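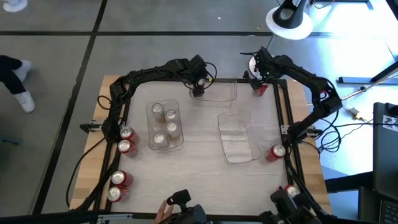

Stovow cell, top view. Both arms on, cans and clear bins.

README, Kukar can-sorting set, gripper trial for Cedmont
Version 3, 2021-08-01

Two arms, one task: cans into bins by colour. Comparing the Krawczyk fingers with our old pads. Pointed tips get between cans standing close together, pads mostly don't. Wrist view is a bit soft, dont rely on it for label text.

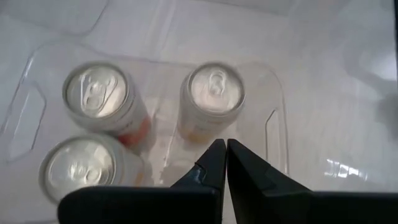
Known problems
- lid glare upsets the depth estimate
- clear bins, edges get lost
- 9 episodes have no wrist stream, listed in skip.txt

Side cameras sit low, so you look through the bin walls.

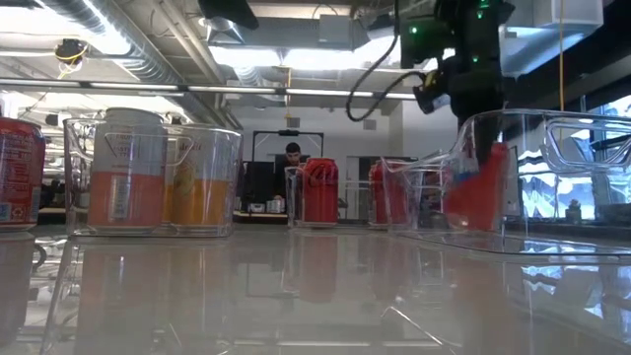
Grip force was left the same for all 1906 episodes. Nearly 500 of those are pads only, filter on the finger column.
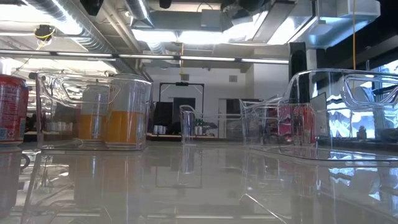 Timestamps are in ms, left arm clock is the master. Calibration redone in December, old files wont load with it.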